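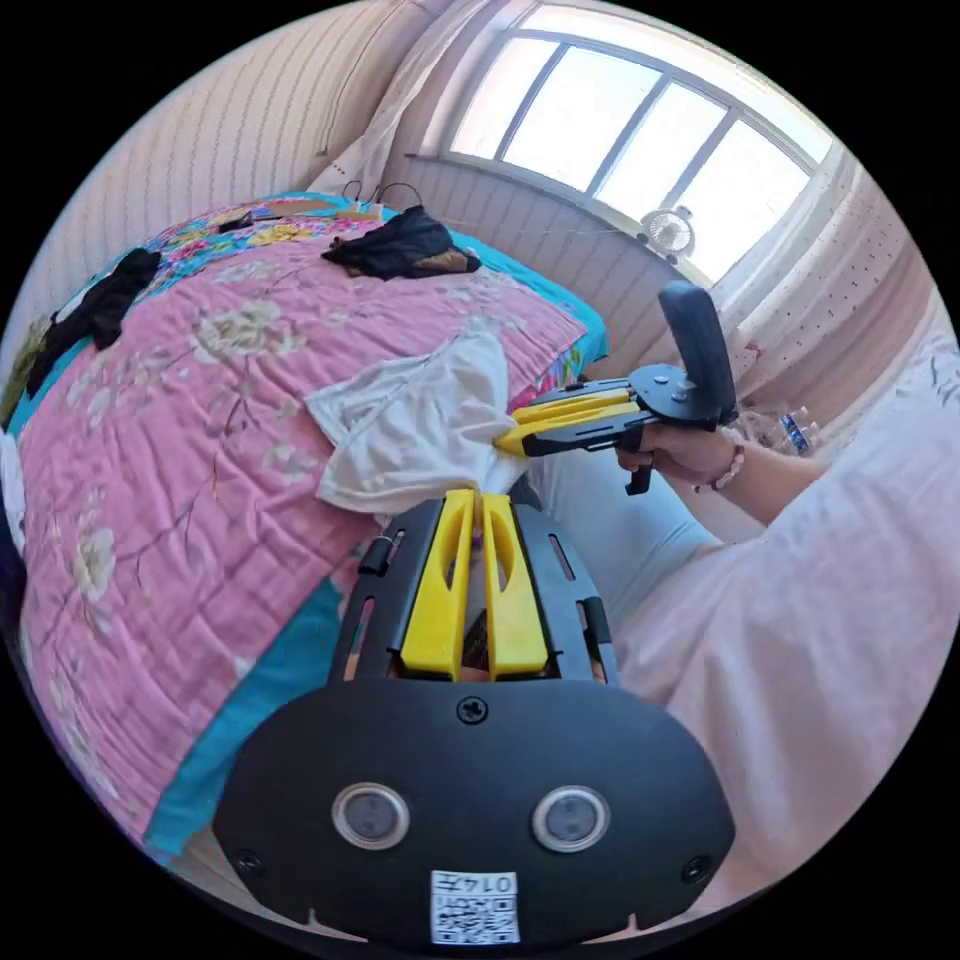
Can a small theater run its own open captions with Gavon?

Most can, provided somebody is free to sit through every performance pressing a key, and provided that somebody has read the play.

Stage Tech > Reviews > Captioning & Surtitles
By Nouhaila Shawky | December
Last updated: December, after the 2.1 patch

Gavon is a piece of captioning software for live theater. You feed it a script, it chops the script into lines, and an operator sends the lines to a screen as the actors say them. It costs $300 for a perpetual license, a phrase I hadn't seen in a software store for so long that I went looking for the catch. The catch is that support is a web form. I have used the form. It is a very nice form.

I ran it for a full production of Amr Metwally's The Gachanja Letters at the Arnley, our black box over the old feed store, and I've since used it for a reading and one extremely long evening of student monologues. Before Gavon we did captions in presentation software, one slide per line, with a font size arrived at by shouting from the back row. That system was free and I would like never to see it again.

Getting the script in

The importer takes plain text, Word files and PDFs. Plain text works. Word works if whoever typed the script used styles consistently, so in theater terms it doesn't work. PDFs come in looking like ransom notes. Amr writes in a word processor he has been loyal to since college, and his character names are sometimes bold, sometimes capitals, and in the second act, for reasons of his own, purple. I gave up and pasted the whole thing into a text file.

After that, things improved a lot. Gavon decided correctly which words were dialogue and which were stage directions nearly everywhere, and it lets you correct a mistake once and apply the correction to the rest of the act. It broke long speeches at the commas. You'll still want to go through every line by hand, because where a line breaks is an acting choice, and a punchline that shows up on the screen before the actor has opened her mouth is a special kind of sabotage. Our Deaf patrons laughed first one night in rehearsal, a full beat ahead of everybody else, and the actor playing the postmaster looked down to check his trousers.

The default is 32 characters to a line, two lines on screen. You can change it. I tried a wider setting for a day and went back.

Running a show

The operator's screen is the best thing in the program. Current line in the middle, what's coming underneath, what's gone above, all in type big enough to read in a dark booth with your glasses pushed up on your head. Space bar sends the next line. Backspace goes back without putting anything on the audience's screen until you say so. Escape blanks everything, and I've come to think of it as a friend.

Then there's the search. An actor skips a page — they all do, don't write in — and you type a couple of words of whatever they've just said, and Gavon offers you the matching lines, nearest first. On our third performance we lost most of the quarrel over the will. I typed "the goat," hit return, and was back with them before the goat had been fully discussed. With slides I'd have been thumbing forward through thirteen screens of quarrel while the audience read every one.

What it can't do is listen. There is a button marked Follow that claims to track the actors through a microphone and advance by itself. I tested it in an empty house with one actor speaking slowly toward the mic and it did quite well. With two people talking over each other and a rainstorm sound cue, it jumped to the curtain call. The manual calls Follow a beta feature. I'd call it a party trick, and keep your thumb on the space bar.

What the audience sees

White or yellow text on black, in a choice of five typefaces, four of which you should ignore. Speaker names can be on, off, or shown only when the speaker changes; that last option is the one our regulars preferred. You can write sound descriptions as their own lines, in italics or brackets, and I'd urge you to put real thought into them. "[music]" tells a person nothing. "[wedding band, tuning badly]" tells them where they are.

Gavon puts out a plain second-display signal, so anything with a cable socket will do for a screen. We used a secondhand TV hung over the upstage door. Placement matters more than software, and no review can fix it for you. If people have to choose between the screen and the faces, they'll miss half of each. Ask the patrons who'll be reading, and ask before the set is built. We asked after. The door has since been moved.

It should also be said that captions aren't interpretation. Plenty of Deaf theatergoers would much sooner have a performance in ASL or one with interpreters they trust, and buying a $300 program doesn't discharge anybody's duties on that front. Our board briefly thought it might.

Against the competition

The obvious rival is Vekasham, which the bigger houses rent. It does more: several languages at once, captions sent to phones, triggers from the lighting desk. It also wants a yearly subscription and an afternoon of training, and the trainer I got referred to our theater throughout as "the venue estate." If you run a season with a proper stage management team, look at it. For a company whose lighting desk is held together by a label reading DO NOT, Gavon is plenty.

Complaints, minor

The autosave is silent and frequent, good, but it saves over your only copy, less good. Make a duplicate before tech week. The dark theme isn't dark enough. Undo forgets everything if you switch acts. The 2.1 patch fixed the bug where an apostrophe at the start of a word came out as a small square, just after I'd removed every "'tis" from the monologue night by hand.

Would I buy it again? Yes, with my own money if pushed, though the Arnley has since paid me back in two installments and a box of programs. Get a trial copy first, load your messiest script, and see how long it takes you to reach the end of act one. Amr has a new play coming in the spring. He tells me this one is in green.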